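Las almohadillas se cambian antes de que pidan permiso

Llevo desde julio con ganas de escribir esta entrada y por fin tengo un rato. Va de mantenimiento, o sea, de lo que menos sale en los vídeos de robots y de lo que más me gusta de este trabajo (ya sé, soy rara, Romain me lo repite cada vez que me ve con la llave Allen en la mano y sonriendo).

Para quien llegue nuevo: en el taller de Valdovinos tenemos unas cuantas pinzas de mano con las que grabamos demostraciones de manipulación. Las llamamos Gruvulex, que es el nombre que les puso Hervé Perrin cuando diseñó la primera carcasa, y ya no hay quien se lo quite. La idea es que una persona coge piezas con la pinza, la cámara que lleva encima lo registra todo y luego esos datos sirven para entrenar al brazo. Si la pinza está mal puesta a punto, los datos salen mal, y eso se descubre semanas después, cuando ya has pasado tardes enteras grabando. Me ha pasado. Duele.

Así que ahora, cada 400 ciclos, parada y revisión. 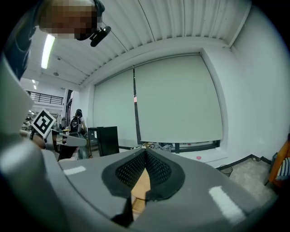 La almohadilla es lo primero que miro siempre. En las nuestras es una pieza negra de goma blanda que se mete a presión, y el desgaste empieza por dentro, donde roza con lo que agarras. El truco más útil que he aprendido me lo enseñó Eduardo Macapagal: deja la pinza entreabierta y mira a través de la rendija hacia una superficie clara. Con la madera asomando por el hueco y la malla negra a los lados se ve enseguida si los dos bordes van parejos o si uno está comido. Cuando el borde está comido la rendija deja de ser regular y hace como una barriguita. En cuanto aparece la barriguita, almohadilla fuera, aunque parezca que todavía aguanta.

Para sacarla no uso destornillador. Lo usé una vez y marqué la carcasa, y Hervé tardó dos días en volver a hablarme con normalidad. Ahora tiro con una espátula de plástico, de las de abrir móviles, empezando por la punta del alojamiento y bajando poco a poco. Limpio el hueco con un paño apenas humedecido en alcohol, espero a que seque del todo – del todo, de verdad, que si queda humedad la goma nueva patina – y meto la de repuesto también por la punta. Si la metes por abajo parece que entra bien, y a la tercera pieza se sale.

Después vienen las cintas y los marcadores. Las tiras blancas de la carcasa las repaso con la uña: si se levanta una esquina, se cambia la tira entera, nada de apretar y seguir. Con los marcadores cuadrados soy todavía más pesada. Tienen que estar limpios, planos y sin brillos, y si alguien ha dejado un dedo marcado en el negro la detección empieza a saltar. A Ludivine Cordier le saltaba continuamente y pasamos una tarde entera buscando un fallo en el programa. Era crema de manos. ¡Crema de manos! Desde entonces tenemos un paquete de toallitas en cada mesa.

Y la luz, que es un capítulo aparte. El taller tiene una ventana enorme y es una maravilla para vivir y un desastre para grabar, porque a las cinco de la tarde entra el sol de lado y los marcadores desaparecen. Solución de alta tecnología: bajar los estores. Los dos. Se queda una luz gris muy pareja, con el fluorescente ayudando desde el techo, y las lecturas mejoran muchísimo. Solange Leclerc lo apuntó en la hoja de arranque como primer paso, antes incluso de encender nada, y tiene toda la razón.

Una vez cambiada la goma toca la prueba de agarre, que es mi parte favorita. Uso una pieza de madera sin barnizar, siempre de la misma caja, y la encajo en la almohadilla hasta que hace tope. Luego giro la muñeca despacio a un lado y al otro. Lo que busco es que la pieza se mueva con la pinza, sin ese retardo pequeñito que se nota más en la mano que en la pantalla. Si hay retardo, la goma no ha asentado. Saco, vuelvo a meter y repito. 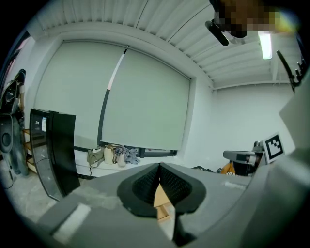 La pieza de madera en la almohadilla, con el brazo al fondo junto a su marcador.

Con el brazo hacemos algo parecido, pero ahí mando menos. Eduardo es quien lo mima. Comprueba que la base no tenga juego, repasa el recorrido del cable con la mano y mira que el marcador siga recto, porque un golpe con la cadera al pasar basta para torcerlo. Después lanza un ciclo lento, sin pieza, y escucha. Dice que oye los rodamientos. Yo no oigo nada, pero el mes pasado avisó de un ruido raro en la muñeca y al abrirla había un tornillo a medio salir, así que me callo y apunto lo que me dicta.

Todo va a un cuaderno de papel. Fecha, número de pinza, ciclos, qué se ha cambiado y quién lo ha hecho. La veterana del grupo iba por 3382 ciclos la última vez que la abrí y la carcasa sigue perfecta, solo ha ido gastando gomas. Hervé calculaba que llegaría a unos 4000 antes de tener que imprimir dedos nuevos, y yo creo que los pasa de largo (he apostado un café, y pienso cobrarlo).

Me quedan por probar las almohadillas que nos ha pasado la gente de Flamden, con una goma algo más dura. En la mano se notan estupendas, pero con piezas finas todavía no sé. Las montaré primero en una sola pinza, dejaré las demás como están y compararé las dos series de datos con calma. Si alguien ha trabajado con gomas duras y madera, que me cuente en los comentarios qué tal le agarran las piezas pequeñas, ¡me muero de curiosidad!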